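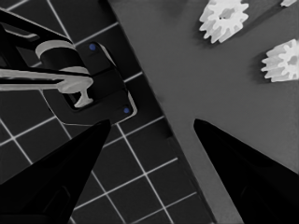 January, 4:40 pm, Falcão sim

Picking up where the last entry gave up. Wrist-view policy for the gear task, same scene as before, same demos. The question is still whether we can train on the wrist view alone and drop the overhead view, which Anport wants dropped because it makes their cell easier to build and which I want dropped because I'm sick of calibrating it.

Two training sets this time. Set A is 800 demos with the approach left as recorded. Set B is the same 800 with the start pose of the hand jittered before each replay, and the bad replays thrown out and redone until the count matched. The redoing took most of the morning. Nukon was meant to be free and was not, so it all went through the old box under the bench, which sounded like a hair dryer and heated the room about as well.

Trained both for the same number of steps, same seed, same everything. I checked the config three times after what happened in the Gikar branch, where "same everything" included a different learning rate.

Result so far: B is better at finding the gear and worse at holding it. A goes to the wrong spot with great confidence, but when it does land over a hub it closes neatly. B wanders over, has a think, gets there, and then closes a touch early and shoves the gear along the table. I'd have preferred one of them to be plainly bad.

My guess is that the last bit of the approach is where the jitter hurts. Far out, the view has plenty to steer by: table edge, floor grid, the gears themselves. Close in, it's mostly white part and black fingers, and a small shift in pose hardly changes the picture. We're asking the network to tell apart frames I can't tell apart myself, and I made them.

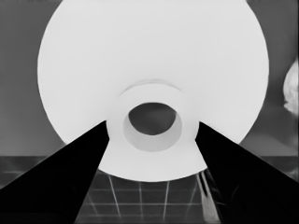 Wondimu Weldu reckons the network is fine and the labels are the trouble: jitter the start, replay the old close command at the old timestep, and of course it closes early on the longer approaches. Tie the close to the distance from the hub and run it again before blaming the view.

Annoyingly plausible. Went back through the replay script and the close is on the clock, in a line I wrote and commented "temporary". The filter only threw out replays that dropped the gear, so an early close that happened to hold would have sailed through. No idea how many of those there are. Checking now.

Other thing to sort out is the searching. With no gear in view, B drifts along the table edge and sometimes comes back. A just sits there.
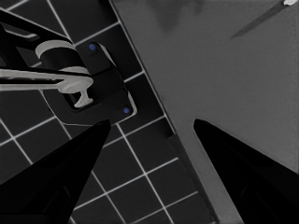 Wrist view, fingers open, no gear in the gap.

To do:
- close on distance to hub, regenerate B
- retrain B only, leave A alone
- 1000 eval rollouts each, fixed start poses, saved to disk this time
- log misses and shoves separately, they're lumped together as "fail" at the moment
- delete the line marked temporary

Regeneration started 6:15 pm. Left a note on the box asking people not to switch it off at the wall.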